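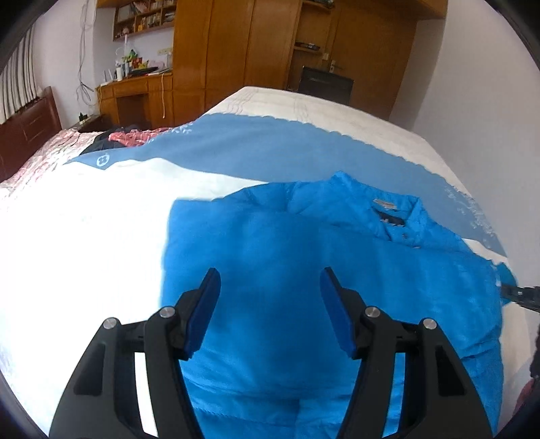 A blue jacket or shirt laid out on the bed, collar end up, ready for folding.

Print | E-mail

April 27, 2023
By the Pandach team

About Us

Pandach began with one overfull closet and a long winter, and we have been folding other people's clothes ever since. We are a small home laundry and wardrobe service on Wukholm Street, and most of our days are spent in bedrooms, making stacks. We love it more than we probably should!

Our way of working is pretty old-fashioned. Everything comes out of the drawers and goes onto the bed, one piece at a time (a bed is the best folding table ever made, and it's already in the room). We do up the fronts, smooth the sleeves, look over the collar and read the care label before we decide where a thing belongs. Padded jackets get folded in three and never squashed, and we keep them near the top of the pile so the filling can breathe.

A normal visit takes about 3 hours and covers one bedroom. We now look after 22 households in the Flolport area, a few of them since our very first November, when we had one car and 20 borrowed baskets. Seasonal storage is at our Venkataraman Road room, where your winter things can stay, clean and labeled, until you want them back.

If you'd like us to come by, write or stop in at 797 Wukholm Street. We're happy to talk coats with anyone, even if you only need a little advice on hangers.

Print | E-mail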